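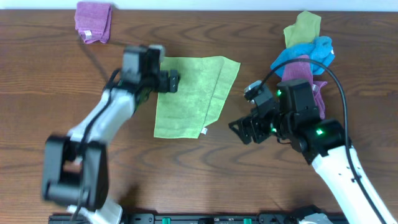
The towel table: lime green one in the middle, a folded one at upper left, and the pile at upper right.

Teaching by Hand at Pitomora: Frequently Asked Questions

Last updated May 24, 2022

We get a lot of mail from people who have seen our towel sessions and want to try teaching a robot themselves. We love this mail! These are the questions that keep coming back.

What does "teaching by hand" mean on your table?

A person sits at a second pair of arms, smaller and lighter than the ones doing the work, and moves them around. The working arms copy every motion. While that goes on we record the joint positions and the camera views together. Later a program learns from those recordings and tries the job on its own. You never write a line of code to teach a fold. You just fold, through the arms, again and again.

Do I need to be an engineer?

No. Our best folders at the Ploltondale open sessions have come from sewing, catering and, in one case, bus driving. If you can park a car with a trailer you already have the right kind of patience. Most people feel clumsy for the first half hour and then something clicks, and it is a joy to watch.

Why towels?

Because cloth is hard and everybody owns some. A block stays the same shape when you pick it up. A towel droops, twists, sticks to its neighbor and lands differently each time. Small microfiber ones are a nice size for two arms to share, and you can wad them up as rudely as you like before a new round.

How many demonstrations does it take?

More than you'd hope, fewer than you'd fear. For one towel, spread flat and folded in half twice, we saw decent results after 100 good recordings. Pulling a single towel out of a heap and then folding it is a much bigger ask. Our whole cloth collection stands at 2859 recordings and we are still adding to it.

What makes a recording "good"?

Smooth and unhurried, with no long pauses. If you stop to think for five seconds with the grippers hanging in the air, the robot learns to hang in the air too (ask us how we know). Decide on your moves before you start. Small mistakes that you fix as you go are fine, and we keep those on purpose, since the robot will need to recover from its own.

Should both arms move at the same time?

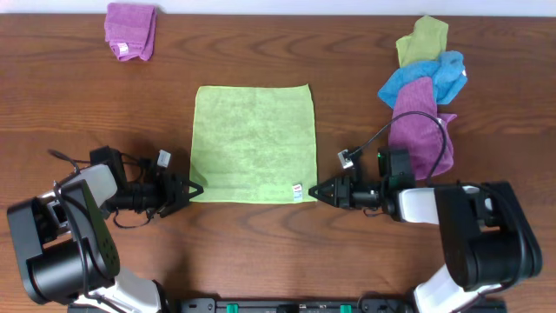

For spreading and folding, yes, as much as you can manage. Come in from both sides, get the fingertips low to the wood, close them together and lift together. New people tend to drive one arm and forget the other, and then the cloth slides across the table instead of coming up. Try saying "down, close, up" out loud. It sounds silly and it works wonderfully.

Can I feel the towel through the controls?

Not on our setup. You judge your grip by eye. Watch the hem: if it puckers between the fingers, you have it. Care labels are handy as landmarks as well, and plenty of people line up their first grab from wherever the label is.

Where should I put towels that aren't being folded?

Away from the middle, and not always in the same spot. Move the heap, change the order of the colors, turn things over. A robot that has only ever seen blue in one corner can get very confused when blue shows up somewhere else. We also vary where a finished towel gets set down, within reason, so long as there is room for the next one.

My arms keep bumping each other. Help?

Slow down near the center and keep your elbows out, on the small arms I mean, though it helps with your own too. Check the cables before each round. They need enough slack to follow the wrist through a full turn.

How long is a session?

Two hours, with a break. Folding by remote is more tiring than it looks, and recordings made with sore wrists come out jerky. Stretch, drink some water, swap with a friend.

What is the difference between the Løken and Vikano lessons?

Løken is the beginner set, one cloth at a time. Vikano starts from a pile and adds sorting. Please do Løken first, even if you are good at video games. Gamers do pick up the controls fast, we'll give them that.

Can I see the robot try my fold afterward?

Yes, and please come! Training takes us a few days, so we run the replays at the next open session. The first tries can be pretty goofy. Corners get missed and towels get patted. Then one comes out square and the whole room cheers.

I have a question that isn't here.

Write to us through the contact form and put "towels" in the subject line.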